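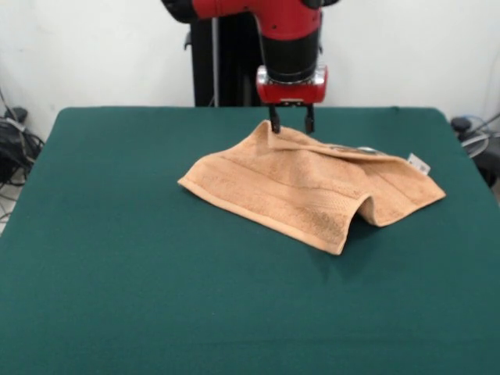 One student asked whether a wider finger tip would hold a towel better than a slim one.

Unit 9: Comparing grippers on soft material
April, by the Prarkholm lab teaching group

Start each trial with both fingers pointing straight down.

1. Note how the towel lies, flat or crumpled.
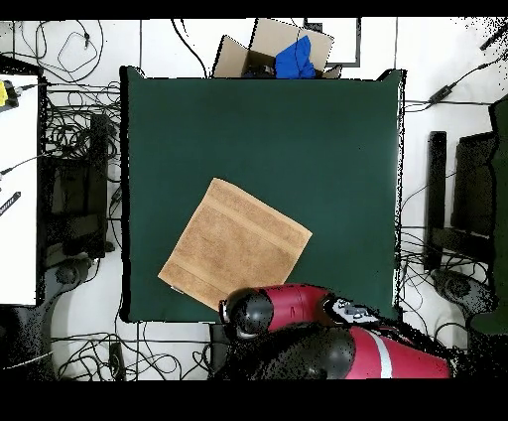

2. Repeat with the Trotent fingers, then with the Fuchs fingers.
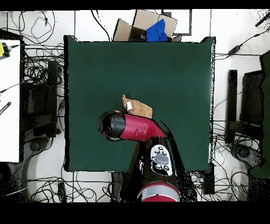
Fig. 3. Crumpled cloth, view from the head camera.

Write down every grasp, also the bad ones.

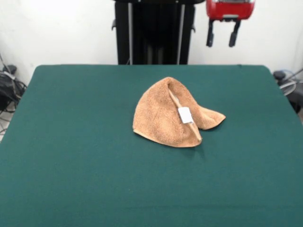
Reading time: 15 min

For the fixed camera, compare how well you can see the fingers and the white tag.

Contact: Prarkholm lab | Back to top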